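Clulton Housing Opens Bathroom Repair Program to Tenants in Older Buildings

CLULTON, February - Clulton Housing will begin taking applications this month for a program that repairs and updates bathrooms in its older apartment buildings. The first round covers 200 apartments in the Salazar and Utier buildings. Tenants will not be charged for the work, and rents will not go up as a result of it.

The program follows a survey of tenants last fall. Leaks, poor drainage and low water pressure were the complaints that came up most often. Nearly four in ten repair calls from the two buildings last year had to do with a bathroom.
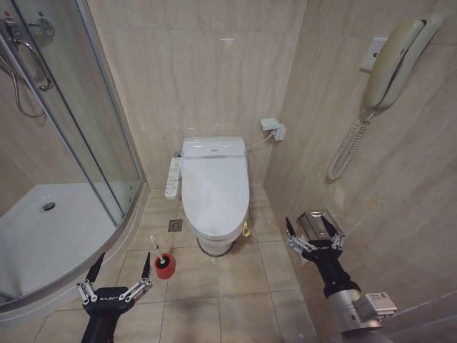 Work in each apartment is expected to take two days. Crews will replace worn supply lines and shutoff valves, clear and test floor drains, and reseal around toilets and sinks. Where the ventilation does not meet the current building standard, a new fan will be installed. Grivutness, a local plumbing contractor, was chosen for the job after a public bidding process.

"Most of these pipes are as old as the buildings, and we have been fixing them one call at a time," said Octavio Giraldo, director of maintenance at Clulton Housing. "Doing a whole floor together costs less and means fewer visits to each apartment."

Water will be shut off one floor at a time, between 9 a.m. and 3 p.m. Notices will be posted by the elevators before each shutoff. A restroom on the ground floor of each building will stay open to tenants during those hours.
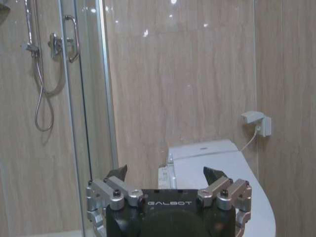 Who Can Apply

Any tenant named on a current lease in the Salazar or Utier buildings can apply. Apartments with an open repair request will be scheduled first, followed by households with a member who is over 65 or has a disability. Tenants who need a grab bar or a raised toilet seat can ask for one on the same form.

Tenants may keep fixtures they have bought themselves, as long as these are in working order and meet the plumbing code. The crew will disconnect them before the work and put them back afterward. 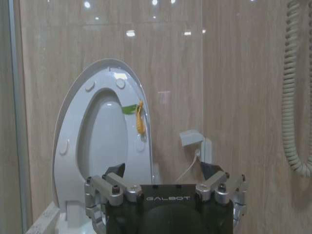

A toilet with the seat and lid raised.

Applications are available at the management office and in the lobby of each building. Completed forms can be handed in at the office or mailed. Tenants will receive a letter with their scheduled dates, and may change those dates once without losing their place. 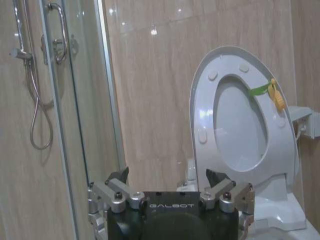 Snædís Nørgaard said tenants had been asking for a fixed schedule for a long time, and that knowing the dates ahead would make it easier to arrange time off work. She added that she would like to see the other buildings included in the next round.

Clulton Housing will decide on a second round after work in the Utier building is finished.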